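Splitting a dice pool between attack and parry in Koltoteo

Posted in Rules Help by Haris Nikolovski

We are 7 sessions into a Koltoteo campaign and keep stopping on the same rule. The combat chapter lets a character divide the pool between attack and parry before rolling. It does not say when the split is declared, or whether dice held back for parry can be used against more than one attacker in the same round. My character, Dirnia, has a pool of 13 and usually faces two or three opponents, so this decides most of her fights.
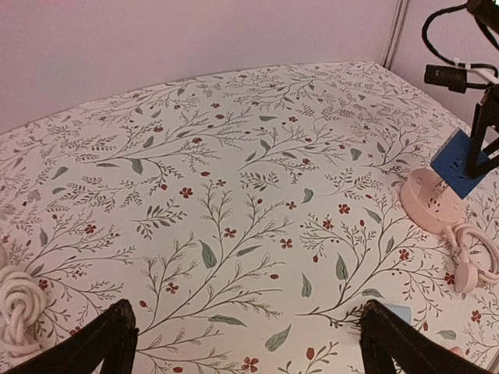

We have been declaring the split at the start of the round and letting the parry dice roll again in full against each attack. Two players think this makes a large pool too strong. The GM agrees but wants a page reference before changing anything.

Po-yen Chung

Declare at the start of your own turn, before choosing a target. Parry dice are spent when rolled. If you hold back six dice and roll four against the first attacker, you have two left for everyone else until your next turn. The wording is in the sidebar on initiative ties – an odd place for it – and not in the parry section.

If Dirnia is attacked before her first turn, she has declared nothing and parries with her base skill only. That is the real cost of losing initiative in this system.

I ran 1,000 simulated rounds of your version against the printed one, same pool, three attackers. Under your version she was hardly ever hit. The printed rule gives a much closer fight.

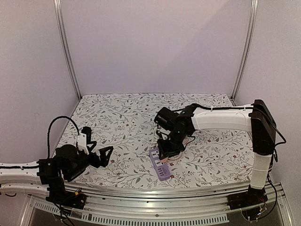
Does a shield add dice to the held pool or to each parry?

It adds its dice to the held pool once, when the split is declared. They are spent like any other parry die and come back on the next turn.

Wu

we just play it as half and half, round down. faster. also check if your GM is using the Preline supplement because the parry stuff is different in there, I think you get one free parry a round but I don't have the book with me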